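Tornwood Toy Library to Open Second Lending Branch at Ivier Street

Sets, puzzles and games can be borrowed free for up to 28 days; donations accepted through August

TORNWOOD - The Tornwood Toy Library will open a second branch this August in the former shoe store on Ivier Street, giving families on the east side of town a place to borrow building sets, puzzles, board games and outdoor toys without crossing the river.

The new branch will open with 33 building sets, a shelf of board games for all ages and a small collection of ride-on toys. Borrowing is free for anyone who lives in Tornwood or has a child enrolled in a Tornwood school. A card from the original branch on Mill Road will work at both locations, and items can be returned to either one.

The library has lent toys from a single room on Mill Road since it was founded by a group of parents. Demand has grown steadily, and the waiting list for the larger building sets has been the most common complaint in the yearly members' survey. Families on the east side also told the library that the bus trip to Mill Road, which takes 45 minutes each way with a change downtown, made regular borrowing difficult.

The Ivier Street space was leased from Furtado Properties, which agreed to a reduced rent for the first 3 years. The storefront has been repainted, the floor has been replaced and a ramp has been added at the front door. Shelving came from the original branch, where it had been in storage, and from a school that closed its lower building last year.

How borrowing works

Each household can take out up to three items at a time. The standard loan is 28 days, and it can be renewed once if no one else has asked for the item. Ride-on toys go out for a shorter period, set at the desk, and cannot be renewed during summer vacation.

Members can look up items and place holds through Cirum, the online catalog the library began using last winter. Cirum shows which branch an item is at and when it is due back. Holds can be moved between branches at no charge, with transfers made twice a week. Members without internet access can place a hold by phone or at the desk, as before.

Building sets are lent in lidded boxes with a contents card tucked inside. Borrowers are asked to check the card when they get home and again before bringing the set back. Small losses are expected and there is no charge for them. The library keeps a stock of spare bricks, wheels and baseplates, and missing parts are replaced before a set goes back on the shelf. If a part cannot be matched, the card is changed to show what is no longer there.

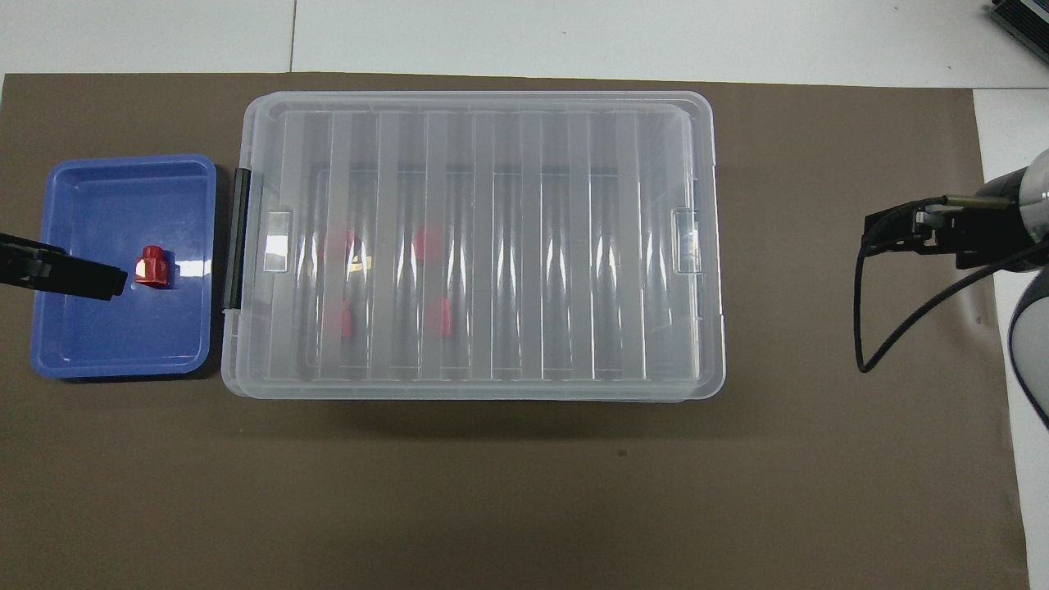

Mariela wrote in the members' survey that she had put off joining for a year, worried that she would be billed each time a brick went down the heating vent, and that she wished the no-charge rule had been printed on the front of the membership form. The revised form, available at both branches when Ivier Street opens, puts the rule at the top of the first page.

Larger losses are handled differently. When more than half of a set is missing, or a board game comes back without its board, the household is asked to pay part of the replacement cost. The amount is listed in Cirum for every item, so members can see it before they borrow. Payment can be spread over several months, and borrowing continues in the meantime.

Cleaning and checking

All returned items are cleaned before they are lent again. Plastic bricks are washed in mesh bags and air-dried overnight. Wooden puzzles are wiped down by hand. Cloth items, including play tents and hand puppets, are machine-washed, and those that cannot be washed are no longer accepted as donations.

Battery-powered toys are tested at the desk when they come back. The library does not supply batteries, and borrowers should remove them before returning a toy.

Donations

The library is accepting donations for the new branch through the end of August. Most needed are building bricks in any color or quantity, jigsaw puzzles with all their pieces, card games, dolls' furniture and toy vehicles. Incomplete brick sets are welcome and will be sorted into the spare-parts stock.

The library cannot take stuffed animals, car seats, bike helmets, water toys or anything with a cracked or broken case. Toys with small magnets are also not accepted, even when new.

Donations can be left at the Mill Road desk during opening hours. Please do not leave bags outside the Ivier Street storefront before the branch opens - there is no covered space there, and items left in the rain have to be thrown away. Households with large donations can call Mill Road to arrange a drop-off time.

Opening hours

Ivier Street will be open on weekday afternoons from 2 p.m. to 6 p.m. and on weekend mornings from 9 a.m. to noon. Mill Road hours will not change. A return bin at the Ivier Street entrance will take puzzles and games at any time, but building sets and ride-on toys must be handed in at the desk.

The front part of the new branch will have a play area for children under five, open whenever the desk is open. An adult must stay with each child. Strollers can be left along the wall inside the door. The play area can also be reserved by child care providers for one hour before opening, with no fee for groups registered in Tornwood.

A first-day open house will run through the afternoon, with sign-up for new members at a table near the entrance. New members should bring one document showing a Tornwood address or a school enrollment letter. Existing members do not need to register again, but are asked to check that their phone number in Cirum is current, as hold notices from both branches will be sent by text message.

About the Tornwood Toy Library

The Tornwood Toy Library is a nonprofit lending library for toys and games. It is paid for by donations, an annual grant from the town and the proceeds of its spring used-toy sale. Membership is free.

Contact: Tornwood Toy Library, Mill Road desk, during opening hours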